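Project diary, Natthorpe bench
Sunday 12 June 2022

The bench was opened for a full day of collection under the revised Carnach protocol. The purpose of the protocol is to establish whether a policy trained on two-arm demonstrations performs better on soft articles when the supporting arm is recorded as a working arm in its own right. In the May series the supporting arm was treated as a fixture, and its movements were left out of the training record. The results on rigid articles were satisfactory. The results on bags and other cloth goods were not, and the present series has been arranged for that reason.

The total of demonstrations held at the start of the day stood at 2,024. Of these, 246 concern cloth articles. It was agreed in May that the cloth set should be enlarged before any further training run is made, and that bags should take priority over garments.

The morning was given to wrist views of fabric held between the fingertips. The method requires a short pause once the fingers are placed on either side of a narrow gather, so that the folds above the grip can be recorded before any lift is attempted. Straps and cords are left as they fall. Earlier practice was to tuck them away, and the Comby assessment found that this had made the training set tidier than any bag the arms would later meet.
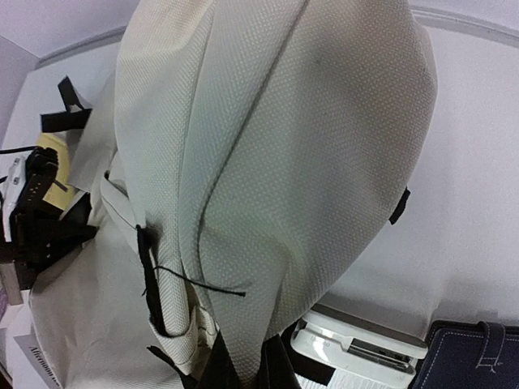

Barbier writes that the pause may teach the policy to wait where no waiting is needed, and asks that a portion of the set be recorded with no pause at all. The point is accepted. The next 10 demonstrations will be made without it and labelled separately, so that the two portions can be compared on equal terms. Should the shorter form prove as reliable, the pause will be withdrawn from the written procedure.

A second matter concerns the labelling of grip state. At present the label changes when the fingers are commanded to close. With rigid articles this causes little difficulty. With cloth, the command and the moment at which the material is held may fall some way apart, and the label is then wrong for the whole of the interval. A revised label based on finger travel has been drafted and will be applied first to the bag set. The older labels will be kept alongside it.

The mixed layout was taken up afterwards. Under this heading each arm attends to a different article, one stiff and one soft, with other goods left lying on the table. The layout is a demanding one for the comparison, as the policy must not carry over the grip learnt on a stiff cover to a piece of loose fabric. 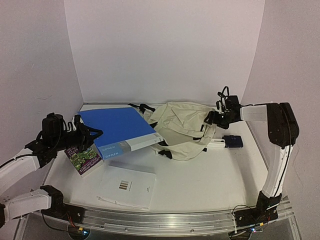

Mixed layout: left gripper at the clip file, right gripper at the backpack.

Review of the mixed recordings is to follow the usual form – each is to be read through from both wrist views and the fixed view before a mark is given. Recordings in which the two arms disagree as to timing are to be kept and marked, as they are of interest to the method.

Outstanding: section 9 of the protocol to be redrafted to take in the new grip label; Carnach to be sent the list of cloth articles; Comby to receive the unpaused recordings once labelled.

Natthorpe Project Diary | Contact the project office | © 2022 Natthorpe | Back to top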